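How I set up a simulated garden before letting a gripper loose in it

If you've come from the first post, you've already got your arm loading without falling through the floor. Good! This one is about the dull part that saves you weeks, the house rules for building an outdoor test space and running trials in it so that somebody else could get the same numbers as you. I learnt most of these by breaking them, and Sanne Kuipers wrote the rest on our whiteboard in red after a very bad June.

I'm using a back garden as the example all the way through, as that's the one I have open on the other screen. We call it Gidmont, and it lives in the Zorker project folder with the indoor rooms.

Before you start

You'll need your simulator, a text editor, a notebook (paper is fine, mine is paper) and a free afternoon. You don't need a fancy machine. I did the first version of Gidmont on a laptop that sounded like a hairdryer.

Step 1. Write down what the garden is for

Do it before you place a single blade of grass. One sentence will do. Mine reads: "The arm works from the patio and must not touch any furniture or fixed object unless the task names it." Every argument we've had since then has been settled by going back to that sentence.

If you can't write the sentence, you're not ready to build. Go and have a cup of tea and try again.

Step 2. Give everything a class

Each object goes into one of three groups, and you write the group in the object's file so that it travels with it. Fixed means it never moves, whatever hits it: fence, play house, trees, slide. Movable means the arm may shift it if the task says so, and for us that's the lounge chairs. Keep-off means any touch at all ends the trial. The little bollard light at the edge of the patio is in that last group, and so is the round shrub behind it.

I know it feels over the top to write "fixed" on a tree. Do it anyway! Bram Vanhove once spent a whole morning looking for a bug, and it was a tree with no class at all, which the simulator had happily treated as movable. It had a mass of zero. It went a long way.

Step 3. Check the collision shapes by eye

What you see and what the physics engine feels are two separate things, and they drift apart very easily. Switch on the collision view and go round the garden slowly. Thin parts are where the trouble is. Looped metal chair legs tend to get wrapped in one big box by default, so the arm "hits" a leg when it's in the gap between two of them. Open gables get filled in, and a curved slide turns into a wedge.

You don't have to model every strap in a woven chair back (please don't, it will crawl). One curved shell for the back, a flat block for the cushion and a few thin tubes for the legs is plenty.
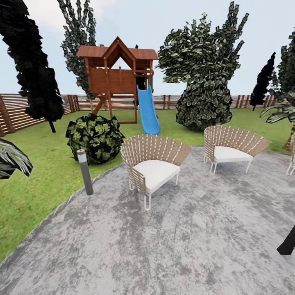

Marius Ursu

Step 4. Fix your starting view and save it

I like a start position that looks across the open paving with the lawn and the play house beyond it. You want at least one chair well in view, something small and low near the edge of the patio, and a bit of the gripper showing, so that you can tell at a glance that the arm has loaded where you expect. Save that view by name. When somebody sends me a result that looks odd, the first thing I ask for is the starting view, and half the time the answer is right there.

Leave partly hidden things alone, by the way. It's very tempting to nudge a chair so it's fully in view, but a real garden won't tidy itself up for you, and a third chair that only just pokes in at the side is exactly the sort of thing your arm should cope with.

Step 5. Set the limits before the first run

Ours for Gidmont are short. The gripper stays slower than 200 millimetres a second anywhere over the patio. It stops completely if it comes within 36 millimetres of a keep-off object. And a person has to press go for the first 3 trials of any new task, even in simulation, even if you're sure.

People do moan about that last one. Liesbeth De Bruijn moaned about it for a month and now she's the one who enforces it. The point is habit. If you're careless on screen you'll be careless next to the real arm, and the real one has an elbow.

Step 6. Change one thing at a time

Grass colour, sky, time of day, chair angle, all of it can be varied and all of it should be, later on. Start with the plain version and get a clean set of runs. Then change one setting, write down which, and run the same set again. We did 490 trials on the plain garden before touching the light, and I'm glad, even though I was heartily sick of that lawn by the end.

Step 7. Log it like you'll forget it

You will forget it. For every batch I note the garden version, the random seed, the start view, the limits file and who pressed go. If a trial is thrown out, it stays in the log with the reason next to it. Never delete a bad run to make the table look nicer. I had a rather stiff email from Godelieve Brouwer over precisely this, and she was right.

A few things I get asked

Can you skip the classes for plants? No, see the flying tree.

Does the garden have to look pretty? Not for this. Blocky leaves and flat grass are fine for checking reach and stopping distance. If you're training the vision side you'll want better textures, and I'll cover that when I get to the Plekano notes.

Where do the limits live? In their own file, never typed into the task script. If they're in the script, somebody will change them at five o'clock to get a run through. I have been that somebody.

Next up is moving a chair without dragging its cushion off, so save your view and keep your limits file handy.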